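Recording your first kitchen demos by remote control

Fekar setup guide, part 2
Updated July 11, 2026
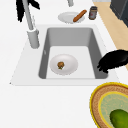
Part 1 covered installing Fekar and pairing the hand controller. In this part you record a first set of demonstrations in the simulated kitchen and save them in a form the Fernow trainer can read. Set aside an afternoon. The recording itself goes quickly once your hands get used to it, but the first few tries will be bad.

Before you start

You need a working Fekar install, the Nimamden kitchen pack, and one paired controller. Close anything else that uses the graphics card. If the display stutters while you move, your demos will have jerks in them and the trainer will copy the jerks.

Pick one task and write it down in a single sentence. We use "take the plate out of the sink and set it on the counter." Write down what counts as finished too. For us the plate has to be flat on the countertop, clear of the sink rim, with the gripper open and backed away.

Recording

1. Load the kitchen and press Reset. Wait for the objects to stop settling.

2. Squeeze the side button to take control of the arm. It follows your hand only while the button is held, so you can let go, move your hand somewhere comfortable, and squeeze again.

3. Press Record and start moving right away. Long pauses at the beginning teach the robot to sit still.

4. Come down over the basin from above and grip the plate by its rim. Keep the wrist level as you lift — any food on the plate will slide if you tip it.

5. Raise the plate well above the sink rim before moving sideways. Most of our early failures were the plate catching here.

6. Set it down, open the gripper, back off, and press Stop.

An episode should run under 30 seconds. If yours are longer, practice with recording off for a while.

Keep or discard

Fekar asks after each episode. Discard it if you dropped the plate, or if you bumped the faucet. A small correction partway through is fine to keep, and a few of those help the robot recover from its own mistakes.

Press Shuffle between episodes so the plate moves to a new spot in the basin. We forgot this on the Faulkner project and had to throw out a full day of work.

How many you need

For a single task like this one, 220 kept episodes gave us a policy worth testing. The full kitchen set we recorded last October came to 2,197, spread over many tasks and several operators.

Exporting

Open the Sessions tab, select your episodes and choose Export for Fernow. Leave the frame rate at the default. Play back a handful of the exported episodes before you train — if the gripper closes late in playback, redo the controller pairing from part 1 and record again.

Part 3 covers training.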